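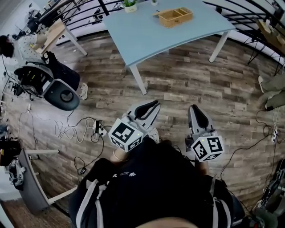

Is it better to buy a storage box with compartments or a plain one and divide it yourself?

Buy the compartments if you already know what is going in. If you don't, get a plain one, use it for a month with a few old cartons inside, and see what sizes you end up wanting.

Dayana Alvarado gave me that answer before I had my coat off, and she gave it very fast, as you would if you'd been asked for 17 years. Pirkura is her small business. She mends and re-lines boxes and baskets, sells a few second-hand ones, and will come to your house and help you decide what should live in them. I had come to talk about baskets. We talked about baskets for most of an afternoon and I could happily have stayed for the evening.

She started out on a market stall with Henrique Barros, selling whatever they could pick up from house clearances. "Henrique liked chairs," she says. "Chairs are lovely but you can't carry them home on a bus. I could carry four baskets on each arm, so that was me decided."

The stall went, the baskets stayed. Her stock book, which she let me look through (pencil, very small handwriting, coffee on most of it), has more than 700 entries, and she can talk about a surprising number of them from memory. The Jelley is her favourite. It's her own name for a squat lidded sewing box that came from a Mrs Jelley, and now everyone who works with her uses it for any box of that shape.

I asked what she looks at first. "The hinge. Always the hinge! People look at the weave and they look at the colour, and then they get it home and the lid drops on their fingers. Open it right back and see where it goes. If it needs a wall behind it, you need to own a wall in that spot."

Wooden boxes and wicker ones want different treatment, she says. Wood gets a wipe with a barely damp cloth and a dry one straight after. Wicker gets a soft brush, and she is fierce about the brush: a clean pastry brush, used along the weave and then across it, with the basket tipped so the bits fall out. She won't have a hoover near it. When I admitted that I do mine with the hoover she put her hand over her eyes.
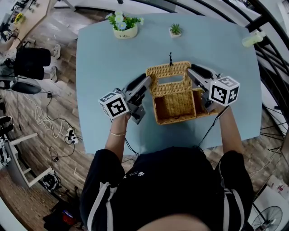

Wicker basket with two compartments, lid folded back.

Uneven compartments are the thing she gets most excited about. "Two the same size is hopeless. What have you got in your house that comes in two equal amounts? You've got a lot of one thing and a bit of another thing. So a big side and a narrow side, every time. Big side for the wool, narrow side for the needles. Or napkins and cutlery, or dog things – leads in the narrow one."

She also thinks a basket should be kept on a table for its first week, out in the open where you walk past it. Kavinda Samarakoon, a customer who has since become her Saturday-morning sort of friend, though they never manage to meet in the morning, kept his on the kitchen table for so long that his family began eating round it. It now holds seed packets and has never been moved.

And plants? She likes a small pot or two on the same table, towards the back where a lid won't catch them. Real or artificial, she doesn't mind. "I had a succulent for ages that I watered faithfully and it was plastic. It did very well."

Prices came up, as they do. A re-lining takes her three evenings if the fabric behaves. She has turned down work on a picnic hamper that would have cost the owner more to mend than to replace, and told him so, and he brought it back in December and asked her to do it anyway. "It was his mum's. So of course I did it. I should have asked that first."

Before I left she went through my own bag, with permission, and found a pencil case with a broken zip, which she kept. It came back by post, mended, with a note about brushes.

Pirkura takes in repairs by arrangement. Dayana asks that you empty the basket before you bring it, including the bit under the lining.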